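Bonifacio Campos
February, 6:40 am

Morning all! A few of you asked how we look after the hand-held grippers on the Plalivano cell, and I've put it off long enough, so the kettle's on and I'm going to ramble through it one post at a time. Grab a cuppa, there's a fair bit.

1/ Bit of background first. The cell is a square table between aluminium rails, with dark curtains down either side to keep the light steady. Two grippers, one for each hand, same jaws on both but mirrored. We do household things on it mostly, baskets and rolls and packets, and the grippers cop a lot more wear than you'd think from handling such light stuff.

2/ Before I touch a screwdriver I do a dry run over the table with both grippers held low, just above the board, jaws facing in. I put out one long thing and one open thing, so a roll of plastic wrap and a wire mesh basket is a favourite combination. You want your wrists relaxed, and you want to feel whether either cable is tugging at you when you reach.

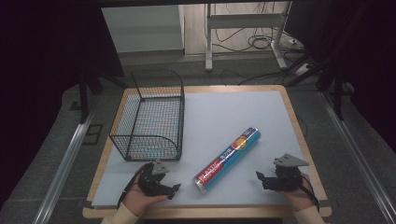 My old supervisor Mohandas Gounder taught me to do this slowly, with no talking, and I still hear him shushing me every time I start humming. If a jaw is going to stick or a housing is going to creak you'll generally pick it up in the first couple of minutes. Write it down straight away, left or right, and which way you were reaching. I've lost whole mornings trying to remember which side the creak was on.

3/ Cables next. Run your fingers along each one from the gripper back, all the way, feeling for flat spots and kinks. The loop near the hand does most of the bending, so give that bit extra attention and leave it a generous curve. I used to pull them in nice and neat (looked lovely!) and went through cables at a shocking rate. Floppy and a bit ugly lasts much longer.

4/ Screws. Every 24 hours of use we go over the lot with the little driver, just to a gentle stop. Please don't lean on them. The housings are plastic and a stripped hole means a new housing, and a new housing means doing the whole alignment again, and then there goes your arvo. Ask me how I spent most of last February.

5/ Pads. I lay white paper over the table for this part so that any crumbs off the faces show up nicely against it. Open the jaws right out and look at the inner faces from above, then from each end. You're after shiny patches, lifted corners, or one side wearing quicker than its mate. Clean them with a barely damp cloth and let them dry properly before you close up. 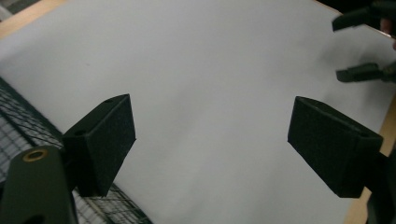
6/ Changing the pads. We swap at 1000 closes on the Cuson counter, or earlier if a corner has lifted. Always do the pair. I know it feels wasteful when one of them still looks perfectly good, but a fresh pad opposite a tired one shifts the grip to one side and you'll be chasing that for days. Our last set only made it to 184 because I got impatient with the glue, so learn from me and leave it overnight.

7/ Alignment. Close the jaws very slowly on a strip of paper and give it a tug. It should hold evenly from one end of the pad to the other. If it swivels, loosen the 2 mounting screws, square things up, nip them again and have another go. Three or four goes is normal, so don't be disheartened. Then do the other gripper, even if it was behaving itself.

8/ Last job is the log. Ours is a battered Wimgate notebook that lives beside the Thampi toolbox, and it gets the side, the counter reading, what you changed and your initials. We tried a spreadsheet for a while and it was always three weeks behind. The notebook has tea on it but it's up to date!

9/ Right, that's the lot, and my own tea's gone cold. If you run mirrored grippers and you've found a pad glue that cures in less than a night, please send me the name of it. I'll put up the bit about jaw springs once the new ones get here.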